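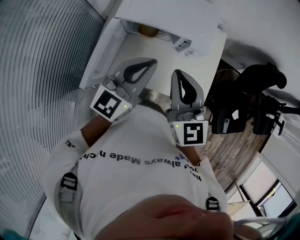
*Photo: Drenden open day, Kullville workshop*

## 4. Trying the hand-held grippers

Everyone gets a turn, and it's great fun once your fingers find the rhythm!

1. Put on the shoulder straps and close both buckles.
2. Take one gripper in each hand and hold them at chest height.
3. Check for the green light beside each marker block.
4. Open and close the fingers slowly, first left, then right.

> **Caution:** Keep long hair and loose cuffs away from the fingers.

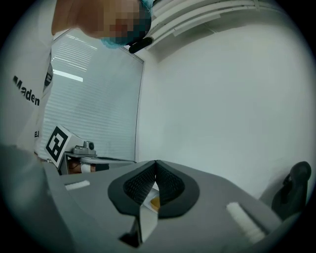 *By Nomvula Ndlovu, Swanepoel demonstration team*

5. Pick up a small part, lift it clear and set it down again. Go gently (the pads hold better than you'd think).
6. Keep the black-and-white markers uncovered while you work.

**Note:** Visitors made 1,554 pick-ups last Monday, and we'd love to beat that. Hand both grippers back to the Suvinach desk when you finish.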